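Mamta Tripathi
Saturday

Spent the morning on bins. Posting as I go so I remember what I decided.

The Burkville stockroom has been running on cardboard since I took it over. Boxes sag, the labels peel, and you end up opening four to find one. I finally put in for plastic.

Blue crates are for anything that stays put. They go on the low level and they don't move. Blue trays are for small parts we're picking from that day.

The turquoise tub is for sorting. Returns get tipped in there first, then split up. It gets its own steel stand so you aren't bending to the floor all shift. 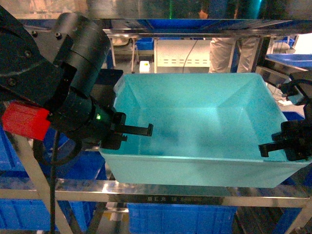
2 min read

Tub on the stand, nothing in it yet. The sides slope out toward the rim, so you lose some room at the bottom compared with a straight box. I can live with that. It's easier to reach into.

It also lets light through the walls. I like that more than I expected to. Small stuff shows up against the pale color, and on dark plastic I miss things.

Crates fit underneath, one right below the tub. I wanted that space used. The old table had a shelf there that only collected tape rolls.

Labels next. Gautam stock gets a G and a number, Flurkora gets an F. Everything else gets written out in full until I come up with something better.

We have 2644 items on the list. I'm doing 50 a day. I tried more than that last month and started putting things in the wrong place by late afternoon.

Got through the first 26 before lunch. Mostly hinges and caps.

Someone asked if the tubs stack. The ones I ordered nest when they're empty. I wouldn't stack them full with sides like that.

Someone else asked about lids. I skipped them. A lid on a sorting tub ends up on the floor.

Vostska returns come in Monday. They go in the tub first, please, and not straight onto the shelf.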